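20th February
Bimanual set, packet-from-holder task. Entry by Issa Khoury.

Started from yesterday's state: 378 demonstrations accepted, both hand grippers recording. Stopped at 535 accepted, 22 rejected. Rejections were nearly all tracking loss on the left unit when it was lifted too far back over the table edge. Two were operator error (right jaws closed before the left had steadied the holder).

Changes made before the first run:
- Re-zeroed jaw width on both units. Left was reading 1 mm open when fully shut.
- Locked exposure on both cameras. Auto exposure was drifting each time a hand came in over the white surface.
- Clock offset between left and right measured at the start and again at the end. No drift worth correcting.

Start poses are still too alike. Kapoor plotted the first gripper positions and they sit in a narrow band in front of the holder. From the next batch, begin from the cards in the Enton box, one card per run, and do not reuse a card until the pack is finished. Also vary which hand moves first.

The frosted plastic gives poor edges against white. Left as it is for now; Cerico want the pale background kept so that the set matches theirs. If the first policy misjudges the near wall, we add a second surface in May and collect again.

Target remains 4,000 across all tasks. Upload to Murnenov is done up to the last accepted run. Checksums not yet compared.

Right wrist view, jaws open, clear holder ahead:

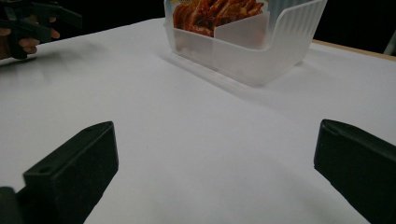

Should rejected runs be deleted once the batch is uploaded?

Keep them in the rejects folder with the reason filled in, as the tracking failures are needed for testing the filter.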